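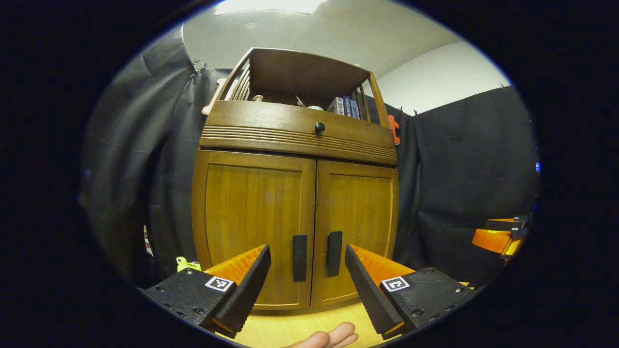
The honey-coloured cabinet, black handles and all.

I have been promising a post on the rainwater tank since July, and since three of you have now asked in the comments whether we ever finished it, I suppose I had better sit down with a pot of tea and tell the whole story. It's a long one, so get comfortable.

When we bought the place on Pollard Street the garden was watered entirely from the mains, by way of a tap beside the back step that dripped all day and a hose with more repairs in it than hose. The first summer was lovely and damp and I hardly noticed. The second was the one where the lawn went the colour of toast and the water bill arrived looking like a car registration. I stood at the bench reading it twice over, and that evening I went out with a torch (it had just started to spit with rain, of all things) and watched the water run off our roof, down the pipe and straight out to the gutter in the street. It felt a bit silly, paying for the one lot and waving goodbye to the other.

So, a tank! I had thought you just went and bought one, the way you buy a wheelbarrow. There are round ones and slim ones and ones that lie under the deck like a big rubber pillow, and every one of them comes in nineteen shades of grey. I spent far too many evenings on it. I measured the side passage with a tape, and then again with string when I didn't believe the tape, and in the end we settled on a slimline from Dridero that holds 3188 litres. It's an odd number, I know, and I rather liked it for that. The colour is called something romantic to do with eucalypts but it is green. Plain, friendly, garden-shed green.

The base was the part that nearly did me in. A full tank weighs more than three tonnes, and it wants to sit on something that is flat and is going to stay flat. We dug down, which in our soil means you lift a shovelful of clay and the clay keeps the shovel. There was half a brick path buried down there, and a great many old marbles, which are now in a jar on the laundry windowsill. Then crushed rock, then the plate compactor, which I hired for a half day and which shook my fillings for a good deal longer than that, then a slab. I would pay someone to do the slab next time. Ours is level, I've checked it more often than is healthy, but it has a corner with a very handmade look to it and there is also the matter of the cat, who walked across it at dusk. Her prints are under the tank now, mostly.

Delivery was at seven in the morning, in drizzle, and the tank came down the side passage with the width of a thumb to spare on the fence side. I couldn't watch. I made everyone toast.

After that it was all plumbing, and I did find I enjoyed the plumbing. The downpipe on that side takes the rain from the back half of the roof, and before it reaches the tank it goes through a leaf screen and then a first flush diverter. If you haven't met one of these, it is a length of fat pipe that hangs beside the downpipe and fills up first, so that the dust and the possum business and whatever else has been sitting on the tiles goes in there and the cleaner water carries on over the top to the tank. It drains itself slowly through a little fitting at the bottom. I put the little fitting in backwards the first time and it didn't drain at all, and it took me a fortnight to work out why. The overflow goes back to the stormwater with a bit of mesh over the end to keep the mosquitoes out. Please don't skip the mesh. My aunt's old tank had no mesh and we used to do our homework in the dark with the doors shut.

The fittings and the pump came to 502 dollars, which I have written here so that I can't pretend otherwise later. The pump is the part I went back and forth on. Gravity will give you a trickle at the far bed, and if you're a patient person with a watering can that may be all you ever need. I am not patient in January. We bought a small pressure pump from Plemamus, second from the bottom of their range, and it sits under a cover I knocked up from leftover fence palings. It hums. You can hear it from the bathroom if the window is open, but the neighbours say they can't, and they're the sort who would mention it.

And then, of course, it didn't rain. The tank was finished, the pump was wired in by a proper electrician, the hose was new, and we had day after day of the bluest sky you ever saw. I used to go out and knock on the side with my knuckles to hear how empty it was. Boom, it went. When the rain did come it came in the middle of the night, and I went out in my dressing gown and gumboots to listen to it running in, and I don't mind telling you I stayed there until my feet were cold.

We had 133 millimetres that month, and it was brimming well before the end of it. I've had the tomatoes, the lemon and both rows of beans on tank water ever since, and the old Sârbu rose by the gate — a cutting of a cutting, I've never found it in a catalogue — has put on more growth than I have seen from it before. Whether that's the water or the bucket of chook manure I couldn't tell you. I gave it the two together, so it's no use as an experiment.

There are 2 jobs still outstanding. One is a proper level gauge, so I can stop knocking. The other is the strip of bare clay between the tank and the fence, where the sun never gets to and where I've already killed a fern. I'm thinking of native violets, or possibly just a lot of river pebbles and a change of attitude. If anyone has something growing happily in a spot like that, deep shade and heavy soil and a bit of drip from the overflow, do leave me a note underneath. I read them all, even when I'm slow to answer.

Next time I'll do the compost bays, with the measurements, as I've been asked for those too. The kettle's boiled dry while I've been typing, so I'd better go and see to it.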